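Re: [skellville-readers] October meeting — room, books, and the Kirkegaard question

Last updated: Thursday

All,

Sorry for the delay, I've been under water at work. Trying to answer everyone at once so forgive the jumps.

On Thursday Odette Roussel wrote:

> Hi everyone,
>
> Three things. Are we still doing the Hurna translation for October or have we
> switched to the Kirkegaard? I have heard both. I've started the Hurna and I'm
> not sorry, but I'd like to know before I get to part two.
>
> Also the room. Is it the library again? My back is still complaining about
> those benches. And I can't do stairs until the knee is sorted out.
>
> Last, is anyone driving in from the Brestosa side? I can pay for gas.
>
> Odette

OK. In order, more or less.

Book: it's the Hurna. The Kirkegaard was only ever floated at the end of the last meeting when half of you had your coats on, and then it went into the notes as if we had agreed. My fault, I wrote the notes. Kirkegaard moves to the month after. If you already bought it, fine, you're ahead.

Now which edition. There are two translations around and they are really not the same book. The older one leaves out most of the letters between the sisters and tidies up the dialect, so everybody sounds like a bank manager. The newer one keeps the letters. Page numbers don't match at all, so please bring chapter numbers when you want to point at something. Last time we lost a good chunk of the evening to "top of the page, no, the other page." The used copy I ordered came with order no. 3772 penciled inside the cover and somebody's underlining all through the first half — then it stops dead at the ferry chapter. I'd love to know if they quit or just lost the pencil.

Room: not the library. We have the ground floor room on Kirkegaard Street (yes same name, no relation to the book, please don't start). No stairs Odette. Table, chairs with backs, doors open at 6:30.

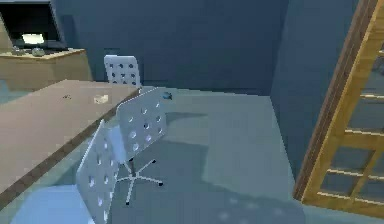
Room pictures: Þröstur Bech

We can have it until nine, and they do mean nine. Parking is behind the building, enter from the alley, the front spaces belong to the dentist and he tows. If the side door is locked then ring the lower bell. The upper one goes to an apartment and the lady there has been very patient with us.

Food: whoever said potluck, please no. Last time was all dips. I'll bring coffee and something to go with it, and if you want to bring more just tell me first. No nuts.

Driving: Þröstur comes in from Brestosa and has space for 2 if you can be at the gas station by a quarter to six. Write to him direct, not to the list, he doesn't read the list until the weekend. Odette I've told him you might want one of them so speak up soon.

Back to the book for a minute, since a couple of you asked what we'd start with. I want to start with the mother. I know everyone wants to talk about the ending. We will get to the ending. But I read the first part again this week and she is in nearly every conversation even when she isn't in the room, and then from the funeral on people just stop saying her name.

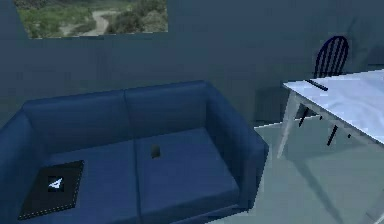 Is that grief, or is it the author losing intrest in her? I can argue it either way and have, mostly to my husband, who hasn't read it. The letters matter here, so if you have the older translation try to borrow a newer one for at least chapters four and nine. The Skellville branch has a copy, or had, I returned it Monday.

The other thing is the ferry. I think the timetable is wrong on purpose. The younger sister can't have caught that boat if the letter is dated right, and more than 2 people in the book repeat her story word for word. Somebody please check me on this, I have gone back and forth until I don't trust my own notes.

Dues: same as before, cash is fine, pay when you see me. If you've missed a couple of meetings don't worry about it.

New people: bring them, just let me know so there's enough coffee. They don't have to have finished. Half of us haven't finsihed half the time.

Can't think what else. Oh — whoever left a gray scarf at the last one, I have it, will bring it along.

Got to run, my ride is outside.

M.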